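Tasters wanted - herbal tea blends, evening panel, starts May

Tritosard is a small herb company. We blend and pack dried herbs for tea, mostly calming stuff: chamomile, lemon balm, skullcap, passionflower, tulsi. We need people to drink it and tell us what they think. Paid, not a lot, see below.

Looking for 27 people for the new round. We have nearly 7 signed up already from the last one, depending on whether one person's work schedule clears up, so dont wait too long.

What you do

Drink one cup each evening for the whole of May. Blends come in plain packets with a number on them. You don't get told what's in which until the end (full ingredient list goes to you beforehand so you can check for allergies, just not matched up to the numbers). Fill in a short sheet after. Taste, smell, how you felt an hour later, how you slept. Few words is fine. "Like hay" is a useful answer, we got that one a lot last time.

Two group sessions in person at our Juscombe workroom, 6:30 pm, about an hour and a half each. Both required.

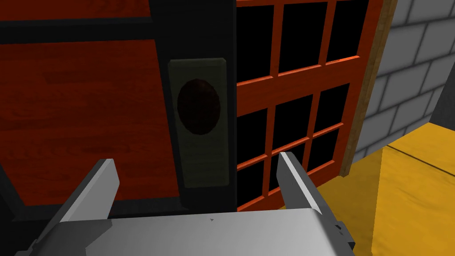

Who we want

Over 21. Regular tea drinkers and total beginners both welcome. You should be OK going without other herbal supplements for the month. Coffee in the morning is fine, keep it to 2 cups.

Please do not apply if you are pregnant or nursing, take blood thinners, sleep medicine, sedatives or anything for anxiety or depression, have liver trouble, or get a reaction to ragweed or daisies. Any other prescription, ask your doctor or pharmacist first and tell us what they said. We do check. This is a taste and feedback panel, it's not treatment and we can't give medical advice.

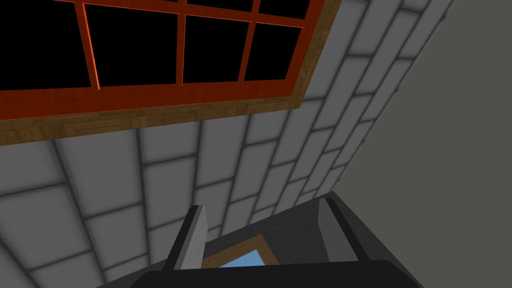 Orange-red window frame with wood trim

Pay

$43 per group session, paid that night. Sheets turned in complete at the end of the month gets you a box of whichever blend you liked best, plus a jar of the Flerby honey if we still have some. No travel money, sorry. Street parking on Morris is free after 6.

If you quit partway thats fine, you keep whatever you've been paid. Just send the packets back. And stop right away and call us if anything disagrees with you, stomach, rash, bad headache, whatever.

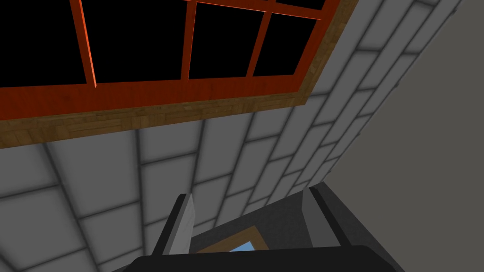 Window from below, dark panes

Also needed: one part-time packer

Separate from the panel. 2 afternoons a week, weighing herbs, filling packets, sticking on labels. Standing most of the time. Dusty work, masks provided. Neat handwriting a plus, the label printer is on its last legs. Same pay as our current packer, ask Preben. You can't do both this and the panel, packers know what's in the numbers.

To apply

Panel: leave a note at the front desk or message Mali Bellis through the contact form. Put PANEL in the subject line. Include your age, any meds, allergies, how much tea you drink now, and if you can make both evening sesions.

Packer: Preben Mikkelsen, same form, put PACKER. Short note about past work is enough, no resume needed.

Mali answers everybody but she is slow in April. If you were on a panel before you can apply again, just say which one.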